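Call for participants: condiment storage and taste panel, Floltbridge

Pralmont Sensory Services is recruiting adults for a home-use and tasting study on opened table sauces. The study compares how people judge tomato ketchup, mustard and mayonnaise after storage in a refrigerator and after storage in a kitchen cabinet. Recruitment is open from November 3, 2023 until all places are filled. Sessions begin in February.

Who can apply

Applicants must be 18 or older, live within a 60-minute trip of the Floltbridge test kitchen, and eat at least one of the three sauces every week. No tasting experience is needed. Training is given in the first session and is paid at the same rate as the others.

You can't take part if you have an allergy or intolerance to egg, mustard, celery or vinegar, if you smoke daily, or if you work for a company that makes or sells sauces. People with a cold on the day of a session will be moved to a later date.

What the study involves

There are 12 places. Each participant attends 4 sessions on weekday evenings and keeps a storage log at home between them. A session consists of a short briefing, two rounds of coded samples, a break and a written questionnaire. Samples are served on plain crackers and on boiled potato. Water is provided. Participants rate sourness, sweetness, thickness and overall freshness on a line scale.

The home log takes a few minutes a day. Record when each bottle was opened, where it was kept, whether it stood on its cap or its base, and any separation of liquid at the opening — the thin, watery layer that comes out first. Do not shake the bottle before making this note. Do not wipe the inside of the cap.

Please avoid coffee, gum and strongly flavored food for one hour before a session. Do not wear perfume or aftershave.

Payment

Participants receive $60 per session, paid by bank transfer within 11 working days. Local bus fares are refunded against a ticket. Anyone who withdraws early is paid for the sessions completed.

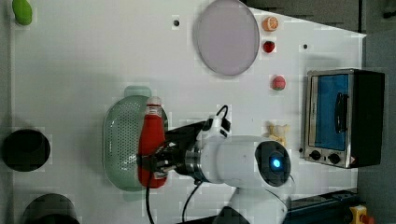

Unused sauce from the home part of the study does not need to be returned. Empty bottles should be rinsed and brought to the final session, where they will be weighed. Keep the printed code label on each one, as a bottle without a label can't be included in the results.

How to apply

Send your name, age, a daytime phone number and a list of the sauces you normally buy to Teemu Kuusisto, panel coordinator, at the Floltbridge office. Selected applicants will be asked to complete a screening test with basic taste solutions. Questions about data handling go to Joonas Lindqvist. Answers are stored under a participant number and names are removed before analysis.

Comments

marla_t: Does hot sauce count as one of the three? I go through a lot of it.

Teemu Kuusisto: No, only ketchup, mustard and mayonnaise in this round.

Pete R.: My wife and I would both like to apply. Is one person per household the limit?

Teemu Kuusisto: Two people from one household can apply, but each has to keep a separate log and separate bottles.

greenlane: Cabinet. Always the cabinet. Sending my form tonight.

Contact: Pralmont Sensory Services, Floltbridge | © 2023 Pralmont | Back to top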